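How to Measure the Leak Rate of a Latex Balloon

Latex is porous to air, and every inflated balloon loses volume from the moment it is tied. The procedure on this page gives a leak rate in percent per day using a tape measure and a kitchen scale. It is suitable for comparing balloon brands, knot types and sealants. It is not suitable for foil balloons, which do not stretch and keep nearly the same girth until they go limp.

What you need

Latex balloons, all from one bag
A hand pump
A soft tape measure marked in millimeters
A scale that reads to 0.01 g
A fine felt-tip pen
A folded towel
A room thermometer

Preparing the balloon

Leave the unopened bag in the test room overnight. Cold latex is stiffer and will inflate to a different shape at the same volume.

Stretch each balloon by hand before filling. Inflate it fully, let the air out, and wait ten minutes. The first inflation permanently lengthens the rubber, and a balloon that has not been pre-stretched will creep during the test. Creep shows up as an increase in girth and hides part of the leak.

Fill with the pump. Breath is warm and damp, and both the cooling and the condensation will distort the first few readings. Stop at 80 percent of the diameter printed on the bag. Twist the neck, tie a single overhand knot, and trim nothing.

Draw a line around the widest part with the felt-tip pen. Ballpoint pens should be kept away from the balloon. Solvent markers attack latex and should not be used.

Taking the girth

Set the balloon on the towel with the knot facing sideways. Pass the tape around the pen line until it touches the surface along its full length but does not dent it. Read to the nearest millimeter, remove the tape, and repeat. If the readings differ by more than 2 mm, discard both and start again.
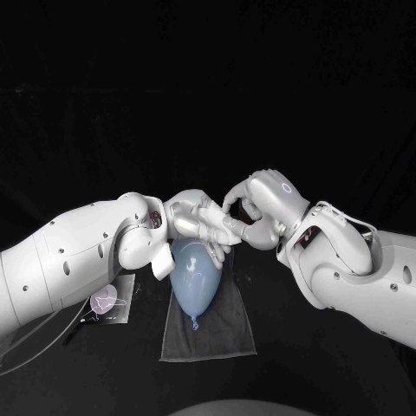

A light blue balloon resting on a gray towel.

Record the room temperature with every reading. Air expands by one part in 293 for each degree Celsius at room temperature, so a swing of three degrees between morning and evening changes the volume by one percent. Latex also absorbs light and degrades — keep the balloon out of the sun between readings.

Take the first reading one hour after tying and the next ones at 8 a.m. and 8 p.m. for three days.

Calculating the rate

Treat the balloon as a sphere. Volume is proportional to the cube of the girth:

V2 / V1 = (C2 / C1) cubed

Example: the girth is 986 mm at the first reading and 970 mm one day later. The ratio is 0.9838, and its cube is 0.952. The balloon has lost 4.8 percent of its volume. Multiply by 100 only at the end, after all rounding.

Pear-shaped balloons are not spheres, but the error mostly cancels as long as the shape stays the same.

Checking by weight

The air inside is compressed slightly, and the balloon weighs a little more full than empty. The difference is small and drafts will disturb it. Use the scale as a check on the empty weight of each balloon, which should agree within five percent across the bag. Thin balloons leak faster.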